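The Open Day at Tarnudville

Reading time: 1 min

My mother did not want to go. She said a robot is a thing for young people, and her knees hurt in October. But the bus from Dralham was free that afternoon, so at last she put on her good coat and we went.

In the workshop there was a rope, and behind the rope was a long wooden bench. The young woman from Arar told us that the machine had practised the same task for 37 nights. It had two arms with orange fingers. My mother looked at the fingers for a long time.

"They have ridges," she said. "Like my thimble."

She had sewn collars for 100 people at the factory in Dralham, and she knew what it is to hold a small thing well. The visitors near us were talking about prices. She asked them, very politely, to be quiet.
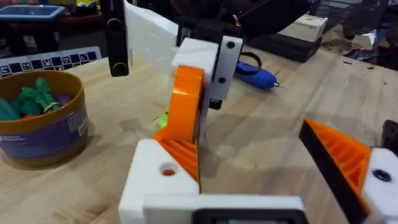
The demonstration began at three. My mother held my sleeve and moved her own thumb a little, as she used to do when I was learning to thread a needle and she was not allowed to help me.

"Slowly," she whispered to the machine. "You have time."

The young woman heard her and smiled. She asked if my mother would like to stand inside the rope, and my mother gave me her handbag.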